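Kamol Khunthong has run the packing side of Brillero, a small tea merchant in Zarkbridge, for 3 years. He started in the shop. "I liked the parcels more than the customers," he says.

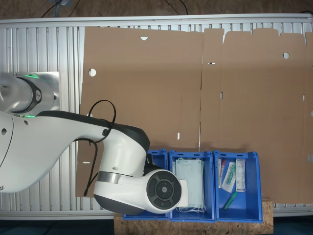 Postage is his main worry. The firm sent 2979 orders in February, and most went out in boxes that were too big. He now buys them flat, creased and with the slots already punched, in two sizes. 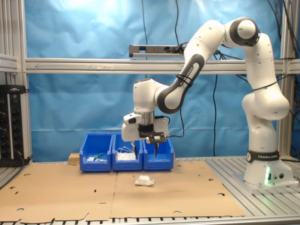
"We were paying to post air," he says. His colleague Sunee Tanasarn wanted paper bags instead, but the tins got dented.

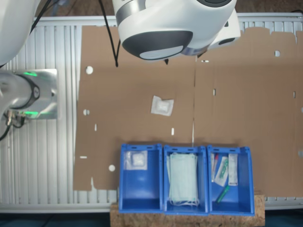
Tanasarn now handles returns. She would like a third size by spring.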